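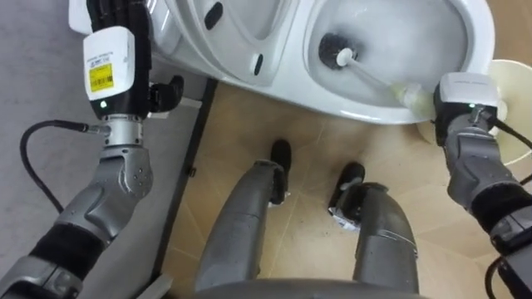
ABOUT US

Who we are and what we make

By Hrefna Arnardóttir, Product Information. Last revised in September.

Olesley makes drawing inks, dip-pen holders and coated papers for illustrators, lettering artists and technical draughtsmen. The company was set up in Irkcombe by Mogens Lauritsen and Berkay Uçar, who had worked together at a printing ink plant and wanted to produce a black that would stay on the surface of hot-pressed paper. The first batches were ground by hand and sold to two art schools. Production now takes place at our works on the Ridgeway, where we have 21 employees.

Inks

All Olesley inks are water-based. The standard black is a carbon pigment dispersed in a shellac solution and is waterproof once dry. It should not be used in fountain pens, as the shellac will set in the feed. The Onatska range is bound with acrylic and comes in 15 colours, which may be mixed with each other in any proportion. Onatska inks can be thinned with distilled water. Tap water may be used for practice work, but in hard water areas it can cause the darker colours to separate.

Each batch is tested before bottling. We measure viscosity, draw a set of ruled lines at three widths on our own paper, and check the edges under magnification. A sample of every batch is kept at the works. The batch number is printed on the base of the bottle and should be quoted in any query about colour or flow. A standard batch fills 2,000 bottles.

We do not claim the same lightfastness for every colour. Ratings are given on the colour chart for each ink at full strength and as a pale wash. Two of the pinks are rated for reproduction work only and should not be used for pieces that will be displayed.
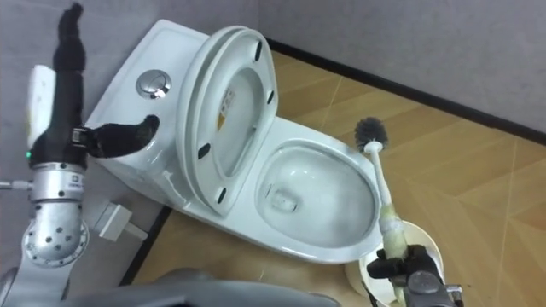

Paper

Our coated papers are made for us by an outside mill and finished in Irkcombe. The base sheet is cotton and wood pulp, sized internally, with a clay coating on one side. The coated side takes a steel nib without feathering and will stand light scraping with a blade. Correction by scraping works best when the ink has dried overnight. Sheets are sold flat in packs and should be stored flat, away from outside walls.

Holders

Pen holders are turned in beech, either straight or with an oblique flange. The flange is brass and can be adjusted with small pliers. Holders are finished with oil and have no varnish. We supply them without nibs, and a table of the nibs that fit each ferrule is included in the packet.

People

Mogens Lauritsen is responsible for ink formulation and Berkay Uçar for production. Aksel Arnardóttir runs the paper finishing room. Leif Þrastardóttir deals with trade accounts, school orders and requests for safety data sheets, which are also packed with every trade carton.

Trade and schools

Trade accounts are open to shops, colleges and studios. Schools may order the standard black in litre bottles, with a pouring cap supplied separately. Ink is not sent by air. Orders received before noon are normally packed the same day.

We use cookies to remember your basket and to count visits to this site. Accept all | Manage settings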